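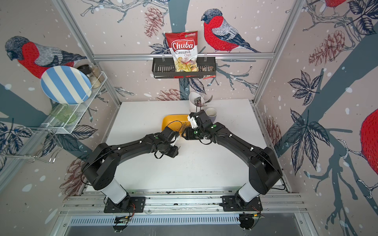

**Paid interviews: how do you feel about voting, and about the people who run it?**

Looking for adults in and near Alcantara for a study on local elections. Who votes in them, who skips them, and what people think they owe their town either way. No right answers. You don't need to follow politics. If you can't name a single person on the city council you are very welcome, we have plenty of the other kind already.

The study is run by Eleck, a small public opinion group. Fieldwork is handled out of the Laltamum office, upstairs from the print shop, side door.

## What you'd do

- A short survey online or on paper, 10 minutes
- Two interviews, one now and one in February after the school board vote
- Between them, keep a few notes on anything election related that comes your way. Flyers, a text, an argument at dinner. A line or two is enough

Interviews are one on one and last maybe an hour, a bit longer if you're a talker. We record sound only. You can skip any question, and you can stop whenever you want.

## What we ask about

First time you voted, or why you never have. Whether voting feels like a duty, a habit, a waste of a lunch break. What you make of mail ballots, poll workers, lines, the sample ballot that shows up in the mailbox. How your parents talked about it, if they did. Whether you think your neighbors take it as seriously as you do (this one gets people going).

We do not ask who you voted for. If you tell us anyway it gets taken out of the transcript.

## Who can take part

- 18 or over
- Living in Alcantara or the townships on the Flillent bus line
- Comfortable talking in English or Spanish
- Citizens and non-citizens both. Registered or not

Sorry, no one currently running for office, or working for a campaign, or living in the same house as a candidate. Former poll workers fine. City employees fine unless you're in the clerk's office.

We're short on people under 30 and people who moved here in the last couple of years. Also renters. Please pass this along if thats someone you know.

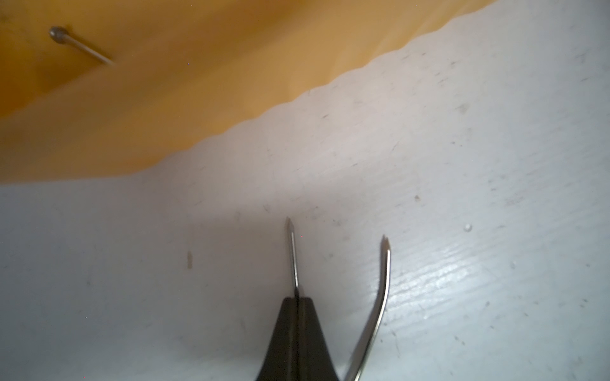 ## Pay

$275 total. Part after the first interview, the rest after the second. Check or prepaid card, your pick. Bus fare covered if you bring the stub or a screenshot. Parking behind the building is free after 5 pm, before that it's the meters.

Evening slots go fast. Phone interviews are possible for the second one but the first has to be in person.

## Privacy

Your name is kept apart from your answers. Quotes may show up in the report with a made up name and a rough age. Nothing goes to the county, the parties or your employer. Recordings get erased once the transcripts are checked.

## To sign up

Call or stop by the Laltamum office and ask for the voting study. Leave your first name, a number, best time to reach you, and wich language you'd like. We'll call back with a few screening questions, then set a time. If we miss you we try once more and leave a message.

Elevator is at the front entrance, so tell us if you need it and someone will let you in that way. Kids can come along, there's a table and some crayons in the hall.

Sign up closes when the slots are full.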